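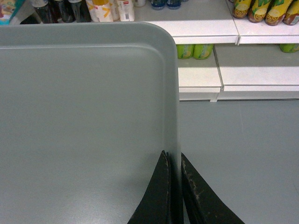

gray tray, gray January

ok so I have been eating lunch the same way for nine years and this month I decided to fix it. a thread, because my sister is tired of hearing this at dinner

1/ background: I work from home. my lunch for most of that time has been crackers over the sink, then cheese over the sink, then a second round of crackers at 3 pm because the first lunch didn't count

2/ the new rule is soup. one big pot on Sunday, eaten until it's gone. I don't love cooking but I do love not deciding things at noon

3/ first try was split pea. I followed a recipe that said to simmer for 45 minutes and at 45 minutes the peas were gravel. it took two hours! I ate crackers over the sink while I waited

4/ asked my neighbor Burgi Bachmann what I did wrong and she asked how old the peas were. reader, I moved here with those peas

5/ so, new peas. also red lentils, which I now recommend to everybody I meet. twenty minutes, no soaking, they just fall apart and turn into soup on their own. onion, garlic, cumin, lentils, a can of tomatoes, lemon at the end. the lemon is most of it

6/ Severin Haslinger replied to my last thread saying you have to make your own stock. Severin I love you, I am using the cube

7/ the salt thing. I used to salt once at the end and wonder why it tasted like hot water with salt in it. now I put a little in with the onions and a little more later on. huge difference, and I'm annoyed I was 40 before I tried it

8/ second rule: I have to sit down. at the table, phone in the other room. the first few days I was done in four minutes and just sat there looking at the window like a dog

9/ by the second Friday I was up to a quarter of an hour, with toast. I've started reading a library book with lunch (a mystery, the vicar is lying about the boat)

10/ things that did not work: freezing anything with potatoes in it, barley (it drinks the whole pot overnight), and a beet soup we will not be discussing

11/ next up is white bean and kale. if you have a good one with no blender involved please send it, mine died in the beet soup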